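Running Event Management, Week 4: Race Day Timing and Results
Notes by Boris Hodžić, 5 August 2021

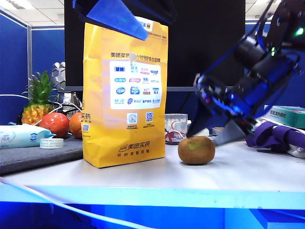 Yellow paper bag with Meituan printing, on a white tabletop.

Case for this week: the Warico 5 Mile, 451 entries, 164 of them on the day.

Start
Close bib pickup 30 minutes before the gun. Walkers line up behind runners. Record gun time on two watches.

Finish
The chute needs a clear run past the line so that nobody stops on the mat. One person writes down bib numbers by hand as backup.

Results
Post gun time and chip time in separate columns. Awards go by gun time unless the entry form says otherwise. Leave the protest period open until the last walker is in.

Reading: the Cabello course plan, pages on road closures and water stations.

For next class: draw a finish area for a race of 800 and mark where the timers stand.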